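Conservación de cables y conectores en el hogar

El Servicio de Consumo de Urnbridge recuerda a los usuarios que la mayor parte de las averías en cables domésticos se origina en los extremos, junto al conector. Conviene retirar siempre el cable sujetando la clavija y evitar los dobleces cerrados en ese punto.

Para el almacenamiento se recomienda enrollar cada cable en vueltas amplias, de 19 centímetros de diámetro, y fijarlo con dos cintas de tela. Las gomas elásticas se resecan y dejan marca en la funda — no deben emplearse en ningún caso.

Antes de limpiar un conector es obligatorio desconectarlo por ambos lados. El polvo se elimina con un pincel seco de cerda suave.

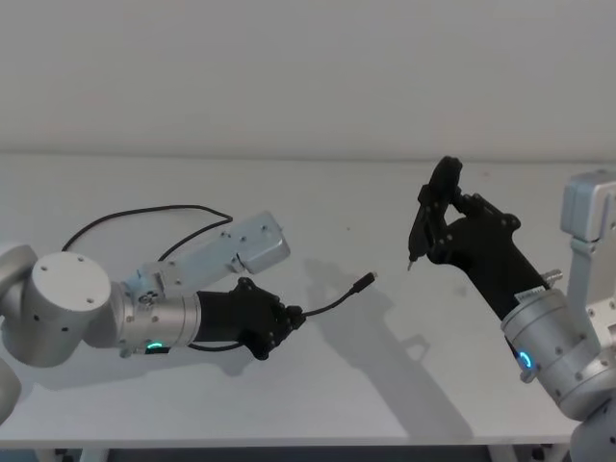 Blandine Caron pregunta si puede aplicarse alcohol en los contactos oxidados. Puede utilizarse alcohol isopropílico en cantidad mínima, con un bastoncillo que no suelte pelusa, y dejando secar la pieza por completo antes de volver a conectarla.

Los cables con la funda agrietada no se reparan con cinta aislante. Deben entregarse en el punto limpio de Brundeck, abierto los martes por la tarde.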